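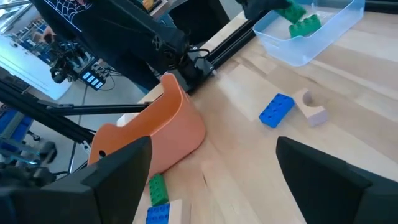 Photo: Janka Malý

Family Travel > Resorts and Parks
Thread: Is the Sitberg early family deal worth locking in?

pinetree_mom
We're trying to pick a week for next December, two adults and three kids, the youngest is 9. Sitberg keeps emailing me that the early family rate ends soon. $119 a night with "kids stay and play free." Has anybody paid that price in the end? I've been burned by this kind of thing before.

rhyspaewai
We went this past December. The room rate was real. What they don't put in the email is the $30 a night resort fee, and the kids "play free" only until lunch. After that the pool and the sled hill are on a wristband.

pinetree_mom
How much is the wristband?

rhyspaewai
$170 for the family for the week. You buy it at the desk, so it never shows up in the online total.

halas_L
I think that's a little unfair. The wristband is optional. We skipped it, used the morning hours and went into Stedcombe in the afternoons. My kids didn't complain once.

rhyspaewai
Optional, sure. You try walking three kids past a heated pool at two o'clock. 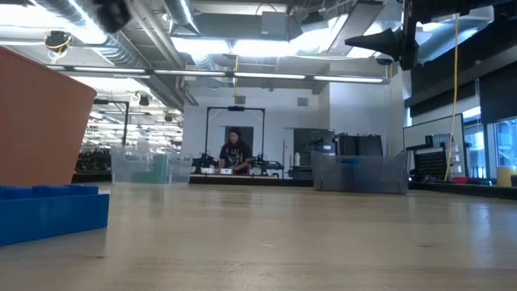 And the "ends soon" part I don't buy at all. I got the same email last year, deadline and everything, and then it came again with a new deadline.

BlazenaP
Same. I booked through Fokora instead and the resort fee was in the price from the start. It came out a bit cheaper than going direct, but you can't change dates without losing the deposit.

halas_L
Which is why I'd book direct. One kid with an ear infection and your Fokora savings are gone. Sitberg moved our dates for free.

BlazenaP
Did you get that in writing? When I called they said it was "up to the manager."

halas_L
No, it was over the phone. They did it, though.

rhyspaewai
So, up to the manager.

pinetree_mom
OK, I'm not booking this week. I'm going to email them and ask for the full total with the fee and the wristband, plus the date change rule in writing. If they won't send it we'll look at Vlček again. It's a longer drive but my sister has stayed there and her bill matched the quote.

BlazenaP
Ask about parking too.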